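Tablecloth shrinkage, cotton vs. poly blend, what do you allow for?

Home Textiles > Table and Kitchen Linens
Page 1 of 2

marlo_hems
I sew tablecloths for a small rental outfit and a couple of cafes. Up to now I have bought 100% cotton off the bolt, washed it, dried it hot, then cut. The prewash takes up a lot of my time and the ironing takes more. One of the cafes wants to switch to a printed poly-cotton called Trendow from the Stitico catalog. The listing says no prewash needed. Does anyone here skip it? I don't want to cut a full order and have the drops come up short after the first trip through the laundry.

What we use at home now. Grayish-white ground with a broken black print, and the fruit normally lives on it.
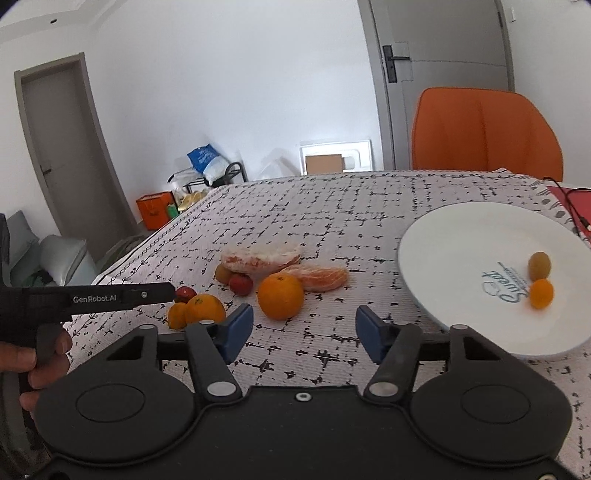

Table, patterned cloth.

The new one would be a similar look with a plain hem.

dropcloth85
I skip prewashing on blends and have for years. Cut it with a bit extra in the length and put in a deep hem. If it pulls up a little you can let the hem down. Cotton I always wash.

quiltbarn
Disagree with the above. "Blend" covers everything from mostly poly to mostly cotton and the two don't behave the same. Cut a square, measure it, wash and dry it the way the cafe will, measure again. Takes one evening.

marlo_hems
Fair. The listing doesn't give the percentages, only the item number, 3514. I'll email them.

linen_closet_lou
3514 is the older base cloth, I think. I bought it from Beteo before Stitico carried it. Mine was fine in the wash but the black faded to a brownish charcoal by the end of the first summer. Cafes bleach everything. I would ask about color before I asked about shrinkage.

dropcloth85
Bleach on a printed cloth is the customer's problem. Put a care card in with the order.

linen_closet_lou
It's the customer's problem until they want a refund.

quiltbarn
Lou is right, they will not read the card. I sew the care label into the hem at the corner, and I still get cloths back with bleach spots.

marlo_hems
Update. Stitico wrote back. It's a majority cotton blend and they "recommend a test wash for commercial laundering," so the listing is wrong or at least only meant for home use. I'm going to do the square test. Second question while I have you all: borders. The cafe owner likes a border down the long sides. With a printed border I can't trim for shrinkage on that side without losing it, so all the adjustment has to come off the other side or off the ends. 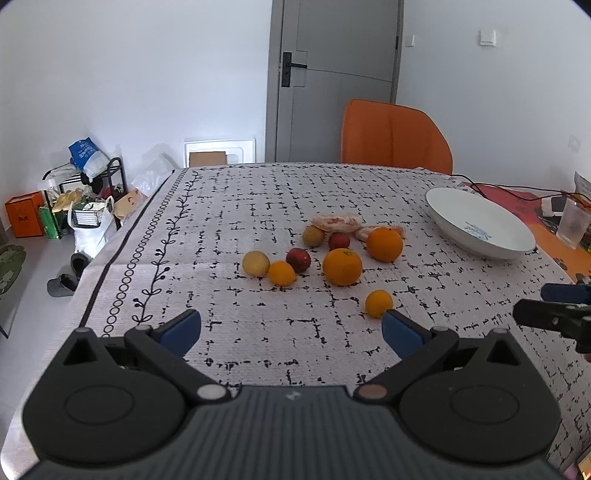
So if I work it that way, the border stays whole but it won't sit the same distance from the table edge on both sides. On a square cafe table I think people would notice. On a long one maybe not.

quiltbarn
They notice. Center it and take the loss evenly in the plain part. If there's no plain part to take it from, buy wider cloth.

dropcloth85
I have put plenty of off-center borders out into the world and have had zero complaints. Once there are plates and elbows on it, it's a tablecloth.

tuckedcorner
Different approach. Buy plain cloth, wash it, cut it, then sew the border on as a separate tape. Renaud sells a woven one in black. Prewash the tape too or it will pucker. More sewing, but you put it exactly where you want it. My machine does 4000 stitches a minute on a straight run, so the tape isn't the slow part. Pinning is.

marlo_hems
I like that but the quote is already in, and tape on every cloth would eat the margin.

tuckedcorner
Then do what quiltbarn said.

linen_closet_lou
Did you do the square yet?

marlo_hems
Washed and dried it twice. Lengthwise it came in noticeably, crosswise I can't measure any change. Black looks the same so far, no bleach used. I'm going to wash the whole bolt before cutting and add the time to the bill.

dropcloth85
Lengthwise only is what I get too. That's why I leave the extra in the length. You could save yourself the wash.

marlo_hems
Maybe on the next order. I'm washing this one in May when the line is free outside.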